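# Unit 6 notes: the gripper that stopped answering

These notes go with the Botha cell, the two-armed bench we use all term. It's a great fault to learn from, because every part of it is small and the result was a dropped part at full reach!

**What happened.** In January the right gripper lost its signal in the middle of a handover. The controller, running Zovance, kept the last known value - "closed" - and the arm carried on with its path. The log shows 452 good cycles before the first missed reply, then 33 missed replies in a row with no stop.

**Where to look first.** Start at the wrist. Cables there bend on every cycle, and a tie pulled too tight puts all the bending in one spot.

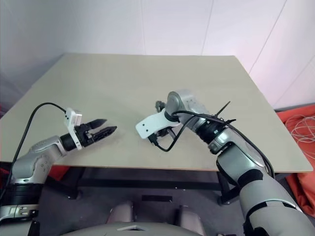

Why didn't the arm stop when the gripper went silent?

The program checked the value of the gripper signal but never its age. An old "closed" looks exactly like a fresh one, so the handover step passed its test every time.

**The fix.** Two changes, and I love how plain they are:

- Every gripper reading now carries a time stamp. Anything too old counts as a fault and both arms hold position.
- Wrist cables get a free loop and are inspected every 3,000 cycles. The old Follitmont schedule said 4,000.

Holding position is safe only if the jaws keep their grip, so test that with a light part before you trust it. Keep hands off the table until the arms are disabled - a held arm is still a powered arm.
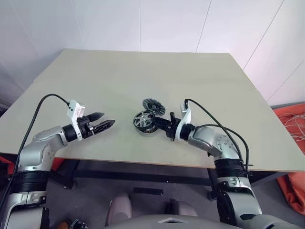 *Fig. 2. Right gripper closed on a round, spoked part; left gripper open.*

**Before lab:** find the line in the Plavalero script where the handover test is made, and write down what it would do if the reading never changed again. Bring your answer on paper.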